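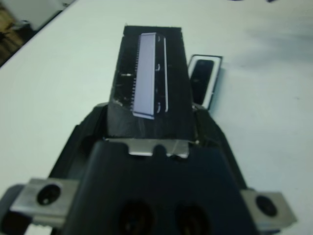
The Hokemar two-arm bench kit is sold as a general chore machine for homes and small shops. I ran it for 23 hours in October on light sorting and handling, the dull work a shop would most like to give away.

Setup took most of a morning. The arms are stiff and the joints run quietly. Calibration held between sessions, except once after I moved the table.

Single-arm picks are the strong point. With small boxy items set down in known spots, I logged 419 attempts and 40 misses, most of them on dark parts lying flat. Grip force is adjustable in 8 steps; I stayed at the third for anything with a glossy face.
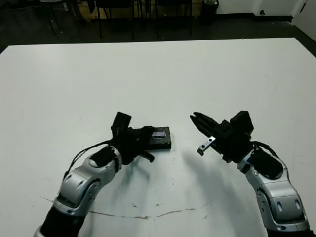
Two-arm handling on the white table, left gripper at the device, right gripper open.

Passing an item from one gripper to the other is slower and less dependable. The planner often stops short and asks for a new approach angle — fine on a bench, tiresome in a kitchen. Cable slack at the wrists also needs checking before long reaches.

Troels Snorradóttir at Liswood runs the same kit on parts returns and keeps it to one arm per task. I would do the same. For repeated pick and place in a small shop, it earns its space. For household chores I'd wait for the next planner release. Spare finger pads ship separately from Emolstead.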